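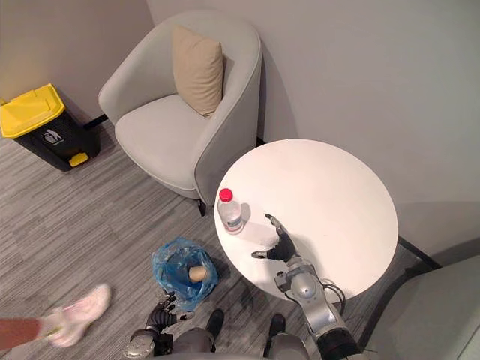
Résidence Kitadar : un nouveau règlement pour les espaces communs

Dernière mise à jour : avril

Le conseil d'administration de la Fondation Vasylenko a adopté le nouveau règlement d'usage des espaces communs de la résidence Kitadar. Le texte remplace les dispositions en vigueur depuis l'ouverture du bâtiment et s'applique à l'ensemble des locataires, de leurs invités et des prestataires intervenant sur le site.

La révision a été conduite par Theresia Stöckli, directrice de l'habitat, à la suite de la consultation organisée pendant l'hiver. Sur les 329 foyers que compte la résidence, 70 ont transmis des observations écrites. Les demandes portaient en majorité sur les horaires des salons d'étage, sur les conditions de réservation et sur la gestion des déchets.

Les salons seront désormais accessibles de 7 heures à 22 h 30. Toute réunion de plus de neuf personnes devra faire l'objet d'une réservation auprès de l'accueil, au moins deux jours ouvrables à l'avance. La réservation demeure gratuite pour les locataires. Elle ne peut être consentie pour une activité commerciale, y compris lorsque celle-ci est exercée par un résident.

Le mobilier des salons reste attaché à la pièce dans laquelle il a été installé. Les fauteuils, tables et coussins peuvent être déplacés à l'intérieur d'un même salon, à charge pour les utilisateurs de les remettre en place avant leur départ. Les dégradations doivent être signalées à l'accueil dans les vingt-quatre heures. Les repas chauds demeurent réservés à la salle du rez-de-chaussée.

Le budget annuel consacré à l'entretien de ces espaces est fixé à 3 396 euros, hors ménage courant. Il sera prélevé sur les charges générales, sans augmentation des provisions mensuelles. Le marché de nettoyage, confié à la société Fater, est reconduit aux mêmes conditions.

Le règlement est affiché dans le hall et remis à tout nouvel entrant avec son bail. Les questions relatives à son application peuvent être adressées à Marta Hnatiuk, chargée des relations avec les locataires, qui reçoit sur rendez-vous le matin.

À lire également
Travaux de la cour intérieure : calendrier des accès
Relevé des compteurs d'eau : rappel des modalités
Résidence Morkside : ouverture des candidatures

Commentaires

Jianhua Cui
Les réservations déjà enregistrées pour le mois de mai restent-elles valables ou faut-il refaire une demande ?

Marta Hnatiuk
Bonjour, elles restent valables. Aucune démarche n'est nécessaire.

Tamara Harasym
22 h 30 me paraît tard pour les appartements du deuxième étage, qui donnent directement sur le salon. Je l'avais indiqué lors de la consultation.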